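How to Label a Child's School Things

Do this before Monday, in one sitting. Put everything on a cleared table and start with the backpack.
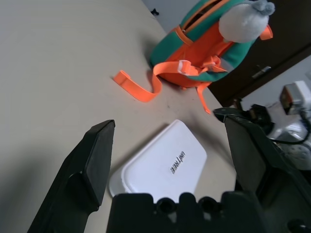
Rüdiger Pfeiffer

Use a laundry marker on fabric and write on the inside, near a seam. Last name and phone number are enough. Let the ink dry overnight.

For plastic, wipe the surface with rubbing alcohol and press on a vinyl label. The Etix ones come 53 to a sheet.
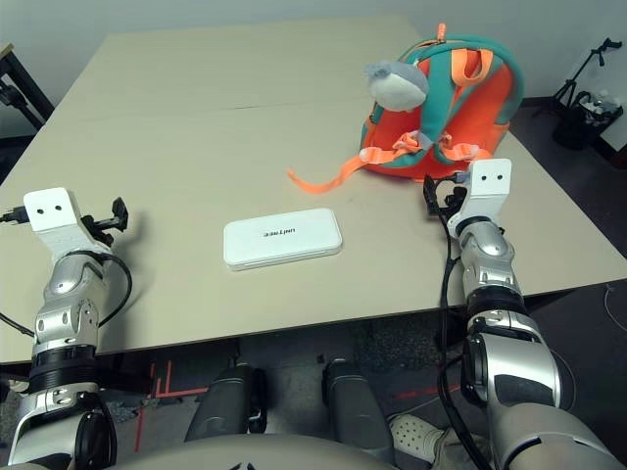 Wait 2 days before the first wash so the glue can set. Lunch boxes go on the top rack. Coats and hats need iron-on tape, pressed with no steam. Check all labels again in December and redo any that have faded.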